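Trolik (household robot programme)

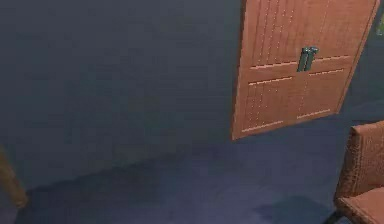
Simulated room with a wooden double-door cabinet, green handles and a woven chair. Credit: Trolik project / Akande

Trolik is an automation programme at Dikholm, a maker of fitted furniture based in Prulmont. It trains control software for robots that open and close cabinet doors, first in simulation and later on test rigs. The software was supplied by Akande and came into daily use on Monday, April 19, 2021.

Before Trolik, door testing was done by hand. Fourteen testers worked in two shifts, opening doors and noting stiff hinges or handles that worked free. Most of the repeated opening has passed to the rigs, and the night shift ended in May of the same year.

Nine of the testers were retrained to build and check simulated rooms. They set the position of furniture, handles and lighting, and mark runs in which a door was pulled from the wrong side. The library holds 423 rooms. The other five moved to assembly or left the firm.

Staff have reported less wrist and shoulder strain, but more hours at a screen. Pay grades for the new posts were disputed, as the work was at first classed as clerical. A later agreement placed it on the technical scale and kept one day a week of hand testing, mainly for new hinge types.

See also: Robot learning; Furniture testing; Job retraining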